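Skata celebrity news app: two months with the paid version

I signed up for Skata in December, mostly to keep up with who is seeing whom without having to open a dozen gossip sites. It costs £2 a month after the free trial. You pick the people you want to follow – up to 50 on one account – and the app gathers stories about them into a single feed.

Setting up took a few minutes. The search is good with musicians and poor with television actors, and I had to type several names in full before they appeared.

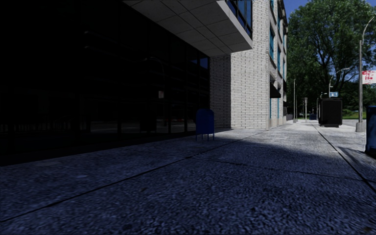 Alerts

These are the main reason to pay. Each story is labelled as confirmed, reported or rumour, and you can switch off any of the three. I turned off rumours after the first evening, when I had 105 alerts by bedtime, nearly all of them about one singer's ring. With only confirmed stories left on, it settled down to a handful a day.

The labels are mostly sensible. A split was marked as confirmed before either side had spoken, and it was changed the next morning with no note to say so. 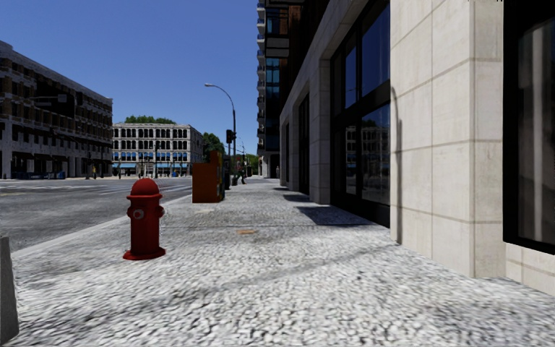 The weekly round-up is written by Liviu Surdu and is better than the feed. He gives the source for each claim and says when a story has been denied. I would like it to be longer.

Adverts still appear between stories on the paid version, which I think is a bit cheeky. Cancelling is done in the account menu and takes two taps. I have kept mine going for now.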